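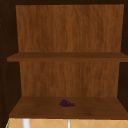
My rating formula for the Hotthorpe singles ladder punishes people for playing weak opponents, according to a reader's comment on the June post, and the fix would be to stop counting those matches. The first part is correct. I disagree with the second.

The ladder had 37 players and 194 completed matches last season. Each player starts from a provisional rating based on the previous year's finish. After a match, the winner takes points from the loser, and the number of points depends on the gap between them before the first serve. A wide gap means a small gain for the favorite and a large one for the underdog. Everyone has seen some form of this.

The trouble is at the top end. The formula assumes a fixed curve between rating gap and win chance. For close matches the curve fits well. Where it says the favorite should win nearly 70 percent of the time, the results agree. Past that point it gives the favorite too much credit, so one bad evening costs more than it should. 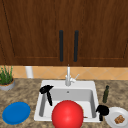

Osric Tandy
Ladder administrator and site author

I tried three changes on last season's results, running the matches in the order they were played.

Dropping the lopsided matches, as the comment suggests, made the predictions worse. New players get most of their early matches against much stronger opponents, and without those results their ratings stay wrong into the second half of the season.

Capping the gap worked better. Any difference above the cap is treated as equal to the cap, so the favorite always has something to gain. The order of the top six barely moved. The largest change was a player at 712 who moved up two places after a loss on the slow courts at Milell was scored less harshly.

Scoring by games won, instead of match result, was the most accurate of the three. I am not going to use it. Score cards from the Cliltard courts often list only the winner, and a retirement at 4-1 has no sensible value.

So the cap goes in for the fall season. Provisional ratings will be calculated with the old formula and then frozen. Matches that were already booked count under the new one, including the two carried over from the Mkhize doubles weekend, when the singles courts were closed.

The updated sheet is on the ladder page. Column F is the old rating and column G is the new one. Please check your own row before the first round of fixtures is posted.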